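## 4. Preparar la sesión de cine en casa con el Borel

Si has llegado hasta aquí es que ya tienes el reproductor conectado, la cuenta de Navness abierta y, con un poco de suerte, a alguien en el sofá preguntando cuándo empieza la película. Tranquilidad, que queda poco. En esta sección vamos a dejar lista la primera sesión: elegir la sala, ajustar el sonido, poner los subtítulos como a ti te gusten y guardarlo todo para no tener que repetirlo la próxima vez.

### 4.1 Crear una sala

En el Borel llamamos «sala» al conjunto de ajustes de imagen y sonido que se usan para ver algo. Puedes tener hasta 6 salas guardadas, y te animamos a ponerles nombres que entienda toda la familia (en casa de quien escribe esto hay una que se llama «Terror con manta» y funciona de maravilla).

1. Pulsa **Inicio** en el mando y baja hasta **Mis salas**.
2. Elige **Sala nueva** y escribe un nombre. Se admiten tildes y eñes, pero no emoticonos.
3. Selecciona el tipo de contenido: **Largometraje**, **Serie**, **Animación** o **Tráileres y extras**.
4. Pulsa **Aceptar** y espera a que la pantalla parpadee una vez.

> **Nota:** el tipo **Animación** sube un poco la saturación. Si vas a ver una película antigua de dibujos, de esas con el grano bien visible, prueba antes con **Largometraje**; muchos usuarios lo prefieren, y nosotros también.

### 4.2 Ajustar el sonido

Ya sabemos que a todo el mundo le apetece saltarse este apartado e ir directamente a la película. Dale un par de minutos, de verdad: las escenas en voz baja de un thriller ganan muchísimo, y te ahorrarás ese baile tan conocido de subir el volumen en los diálogos y bajarlo corriendo en las persecuciones.

1. Siéntate donde vayas a ver la película, con el mando en la mano.
2. Entra en **Mis salas > Sonido > Prueba guiada**.
3. Escucha los 19 tonos de la prueba sin moverte ni hablar.
4. Cuando aparezca la barra **Diálogos**, súbela poco a poco hasta que la voz de muestra se entienda con comodidad.
5. Activa **Modo noche** si vas a ver la película con los vecinos ya acostados.

**Precaución:** baja el volumen general antes de empezar la prueba. Los últimos tonos son bastante graves y, con el volumen alto, pueden dañar altavoces pequeños.

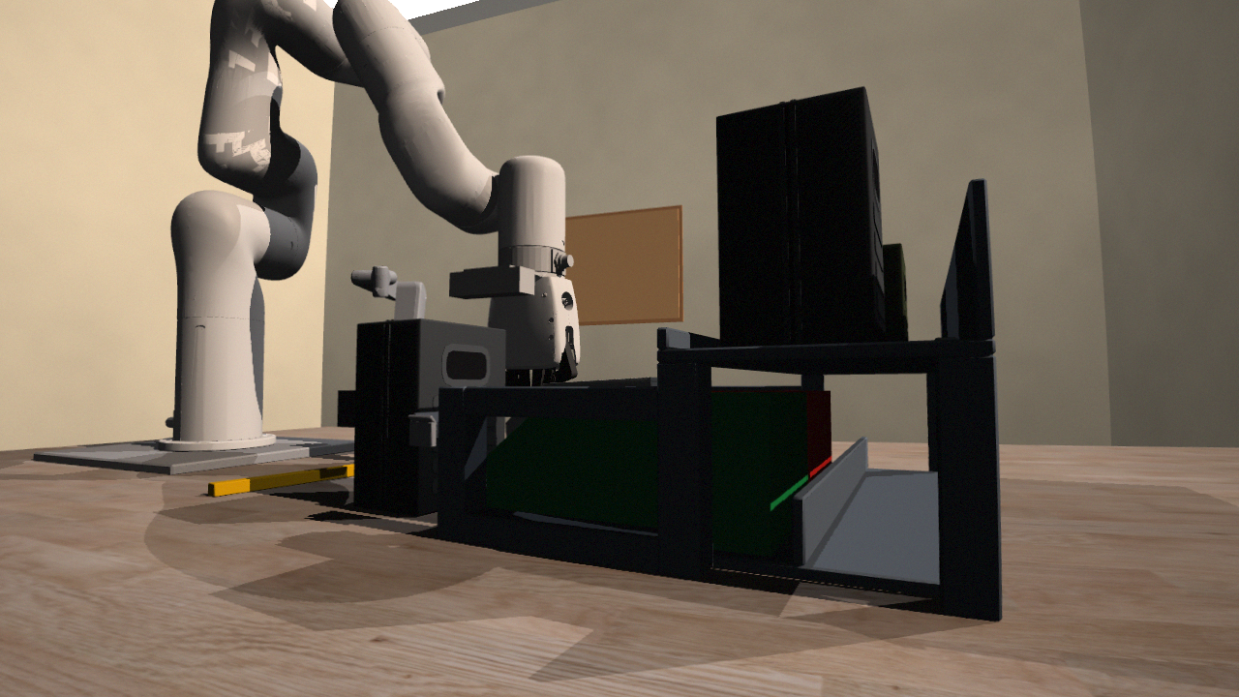 Si tienes la barra de sonido Degefa, repite la prueba después de emparejarla, aunque ya la hubieras hecho con los altavoces del televisor. El Borel guarda los dos resultados por separado y recupera el que corresponda según lo que encuentre encendido, así que puedes ir y venir de uno a otro sin perder nada.

### 4.3 Subtítulos y versión original

Aquí cada casa es un mundo: hay quien no perdona la versión original y quien quiere su doblaje de toda la vida. El reproductor permite decidirlo para cada sala, ¡y así hay paz!

1. En **Mis salas**, abre la sala y entra en **Idioma**.
2. Escoge el audio preferido y, debajo, una segunda opción para las películas que no lo incluyan.
3. En **Subtítulos**, elige entre **Nunca**, **Siempre** o **Solo si el audio no es el mío**.
4. Ajusta el tamaño con las flechas. El texto de muestra cambia al momento.

Si los subtítulos van adelantados o retrasados, mantén pulsada la tecla **CC** durante 2 segundos y corrige el desfase con las flechas izquierda y derecha. La corrección vale solo para esa película.

> **Nota:** algunos títulos del catálogo Tastovov llevan los subtítulos incrustados en la imagen. En esos casos no se pueden mover ni quitar.

### 4.4 Lista de estrenos y avisos

1. Busca el título que esperas y pulsa **Avisarme**.
2. Decide si quieres el aviso el día del tráiler, el del estreno o ambos.
3. Para ocultar los tráileres de películas que prefieras ver sin saber nada, marca **Sin destripes**.

La lista admite 123 títulos. Cuando se llena, el aparato te propone borrar los que ya has visto, pero no elimina ninguno por su cuenta. Los avisos que llevan guardados desde enero o antes aparecen en gris; basta con abrirlos para renovarlos.

### 4.5 Guardar la sala

1. Vuelve a **Mis salas** y pulsa **Guardar**.
2. Espera a que se apague la luz azul del frontal.
3. Pulsa **Reproducir**.

**Precaución:** no desenchufes el reproductor mientras la luz azul esté encendida, porque podrías perder todas las salas. Si ocurriera, sigue los pasos de la sección 7, «Recuperar ajustes desde Navness».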